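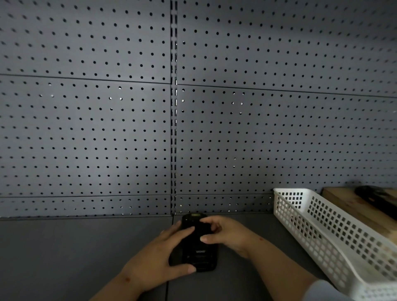 Ticket 1276 — Handheld will not hold stock count session at pegboard bay
Site: Clinditz store, back room
Opened by: Gobnait Mac Carthaigh
Priority: Normal
Status: Closed

Reported problem
The handheld drops its session when it is used at the gray pegboard shelving. The operator logs in, opens the bay, scans the first shelf label and gets "Session lost — retry". Retry works once or twice, then the device returns to the login screen. The same device works at the packing bench. First seen in September after the bay was moved to the back wall.

14:10 — Asked for the device to be restarted and tested at the bay again. Same result.

14:25 — Swapped the battery with one from the charger. Same result. Battery ruled out.

14:40 — Asked the operator to lay the device flat on the shelf, leave it for 6 minutes with the session open and scan nothing. Session stayed up. First scan after that dropped it. This does not look like a plain signal problem, although metal panels behind a shelf never help.

15:05 — Checked the bay record in Stovska. The bay was copied from the old location and both records are active with the same bay code. Each scan matches two bays and the server closes the session. The packing bench has one record, so it never fails.

15:20 — Set the old bay record to inactive. Operator logged out and back in. Labels scanned normally on the first two shelves. On the third shelf the error came back.

15:35 — Third shelf label was printed before the move and still carries the old code. Reprinted and replaced. Scans accepted.

15:50 — Raised the session timeout from 400 to 2000 seconds at the site's request. Unrelated to the fault. Staff were being logged out while they sorted baskets and boxes between scans.

Cause
Duplicate bay record, plus one old shelf label.

Resolution
Old record deactivated, label replaced, timeout changed. Full count of the bay completed by the operator with no further drops.

Notes for site
When a bay is moved, use Move Bay, not Copy Bay. Remove the old labels before fitting new ones — do not stick one over the other. Keep baskets clear of the shelf label while scanning. The Ham store uses the same setup and should check its bay list before the next move.

Related tickets
Label printer skips every other label
Handheld shows wrong bay name after login
Copy Bay and Move Bay: what each one changes
Charger light stays off with battery seated
Count totals missing from Stovska report

Contact Clikach Support | © Clikach | Back to top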